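Gripper drops marker after I cleaned the pads
Posted by Trinidad Salcedo, December 17, 2019

My little pick cell did 140 good picks of the same taped marker – then I wiped the fingers down and now it slips. Glossy white table, wrist camera, closing force at 34. Wrist views, one with the marker and one with bare table: 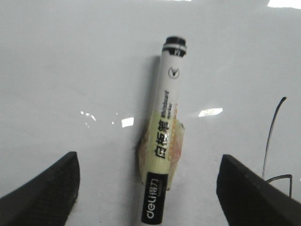
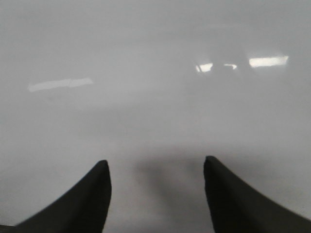
Do I need new pads or just more force?

Crescencio Garrido
What did you wipe them with? Oily cleaners leave a film. Go over both pads with a dry cloth, bump the force to 70 and try again. I'd also grab a bit higher, off the tape – it's lumpy and the pads can't sit flat on it.

Ásdís Mogensen
Mine did this in March. New pads fixed it.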